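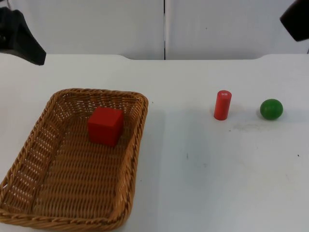 Die Sortieraufgabe mit Korb und Grundkörpern gehört zum Grundangebot der Lernwerkstatt Pletoditz und richtet sich an Kinder im Vorschulalter. Sie übt das Unterscheiden von Form und Farbe sowie das gezielte Ablegen. Zu Beginn darf ein Teil der Aufgabe bereits gelöst sein: Der rote Würfel liegt im geflochtenen Korb, der rote Zylinder und die grüne Kugel befinden sich noch auf der Tischfläche. Zwischen Korb und Körpern bleibt ein freier Streifen, damit der Weg zum Korb erkennbar ist.

Material
Ein flacher, rechteckiger Korb mit niedrigem Rand
Grundkörper aus dem Satz Flodier, Ausgabe nach Liste
Ein heller Tisch ohne Decke oder Unterlage
Ein feuchtes und ein trockenes Tuch

Vorbereitung des Tisches
Die Fläche ist vor jeder Durchführung abzuwischen. Krümel und Staub fallen auf hellem Grund sofort auf und lenken jüngere Kinder ab. Gewischt wird von der hinteren Kante nach vorn, zuerst feucht, danach trocken.

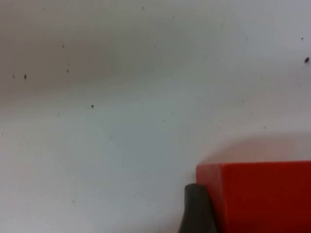

Reinigungsmittel mit Duftstoffen sind nicht zu verwenden. Die Körper selbst werden mit dem trockenen Tuch abgerieben; der Korb wird ausgeklopft -- nicht über dem Tisch.

Durchführung
1. Das Kind nimmt vor dem Tisch Platz. Die Anleitung sitzt seitlich, nicht gegenüber.
2. Die Körper werden einzeln benannt, zunächst nach der Form, dann nach der Farbe.
3. Es folgt ein kurzer Auftrag, etwa: »Lege alles Rote in den Korb.« Die Kugel bleibt bei diesem Auftrag liegen.
4. Nach dem Ablegen wird 5 Sekunden gewartet, bevor ein Hinweis gegeben wird. Manche Kinder berichtigen sich in dieser Zeit selbst.
5. Der Auftrag wird mit einem anderen Merkmal wiederholt, insgesamt höchstens dreimal.
6. Zum Abschluss räumt das Kind den Tisch vollständig ab.
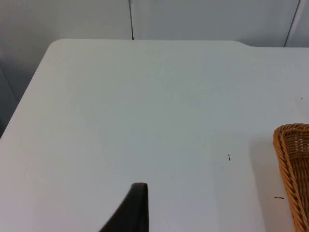
Dauer und Dokumentation
Eine Einheit dauert ungefähr 20 Minuten einschließlich Vorbereitung. Festgehalten werden der Auftrag und die Art der Hilfestellung; der Bogen Pliltona liegt in der Materialausgabe bereit. Fehlende oder beschädigte Körper sind dort bis 9 Uhr des folgenden Öffnungstages zu melden.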